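I own 40 plates and I'd give up 38 of them before I let go of the pink one! A plain wide-rimmed plate in one good color does more for a table than any centerpiece I've ever fussed over. Put a single apple on it and you already want to sit down.
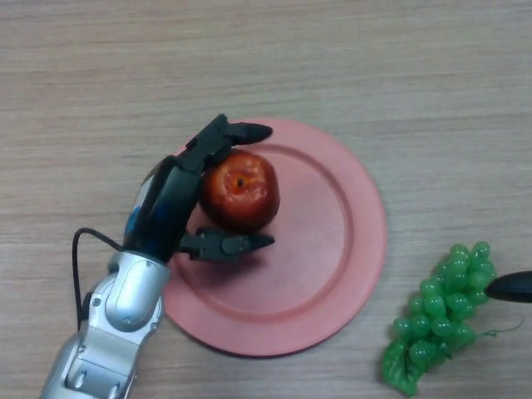
People spend real money on dinner sets in white, always white, and then wonder why lunch looks like a waiting room. Pale wood loves a warm color. Salmon, coral, brick, whatever you like – and the fruit gets to join in (red on pink is wonderful, whatever your aunt told you). I bought 2 of mine from the Rondden shop in February and they've been out on the table ever since.

I'd even say leave the plate bare between meals and let the fruit sit next to it. Plastic grapes are welcome too. They stay green, they never draw flies, and kids adore them.

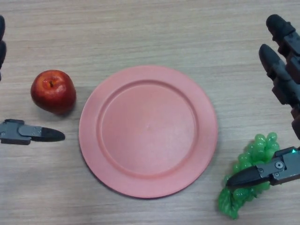
Neagu wrote back that fake fruit belongs in a toy box and that a plate with nothing on it is just a plate waiting to be washed. Fine, but come over for lunch first! I'll slice the apple.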